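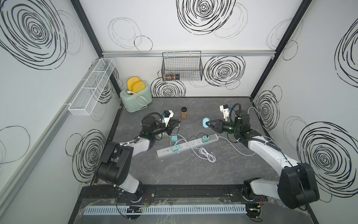 A power strip is a row of electrical sockets in a single housing, fed by one cord from a wall outlet. It is used where several small appliances or chargers share a spot with too few outlets, such as a kitchen counter or a desk. In Britain and Australia it is also called an extension block or power board.

Construction

Most strips have a plastic or metal case. Inside, metal bars run the length of the case and carry current to each socket. Many models add a switch, a circuit breaker or surge protection. A strip without surge protection looks much the same from the outside, and the two are often confused.

Kitchen use

Toasters, kettles and other heating appliances draw far more current than phone chargers. Makers generally advise plugging them straight into the wall. Small plug adapters draw little, but their wide bodies can cover neighboring sockets. Placing them at the ends of the strip leaves more of the row free.

Cords are usually kept away from the sink and from the hot top of a toaster. Slack is gathered in a loose coil, as tight winding can damage the insulation and trap heat.

Storage

In Counter and Cord, a household manual published by Granholm, Krystyna Kaczmarczyk recommends hanging baskets on a wall rail for jars and spare cables. The manual runs to 300 pages and has a separate chapter on toasters.

See also

Extension cord
Surge protector
Toaster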